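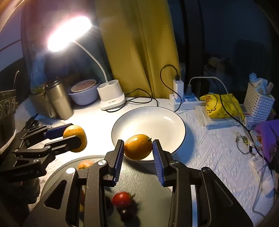 Neues aus der Softwaregruppe: Greifplanung für kleine Früchte

Seit Juni läuft in Zedadholm die neue Version von Tuvero, unserer Software für Greifplanung und Kraftregelung. Überarbeitet wurde vor allem der Teil, der aus den Aufnahmen der Handgreifer die Öffnungsweite der Backen schätzt. Bei kleinen, glänzenden Früchten wie Kumquats oder Kirschtomaten lag die alte Schätzung oft daneben, weil Lichtreflexe als Kanten gewertet wurden. Tuvero verfolgt jetzt zusätzlich die Gelenkpunkte des Greifers und berechnet die Öffnung aus deren Abstand.

Zum Abgleich haben wir 258 Aufnahmen von Hand nachgemessen. In 41 davon wich die alte Version so stark ab, dass der Planer einen Kontakt meldete, wo keiner war. Mit der neuen Version bleiben 2 solche Fälle übrig, beide bei fast vollständig verdeckter Backe.

Geändert hat sich auch die Behandlung von zwei Greifern im selben Bild. Der zweite wird als eigenes Objekt mit eigener Bewegungsbahn geführt und nicht mehr der Umgebung zugeschlagen. Das Modul dafür stammt von Hellström und wurde bei Grodness an unser Datenformat angepasst.

Wer ältere Projekte weiterführt, muss die Kalibrierdateien einmal neu erzeugen. Das Skript liegt im Werkzeugordner und braucht auf einem normalen Arbeitsplatzrechner 42 Minuten. Die bisherigen Dateien werden dabei nicht überschrieben. Offen ist noch die Erkennung sehr dunkler Früchte im Schatten, sie kommt mit der nächsten Version. Fehlerberichte bitte wie bisher über das Ticketsystem, mit Versionsnummer und Protokolldatei.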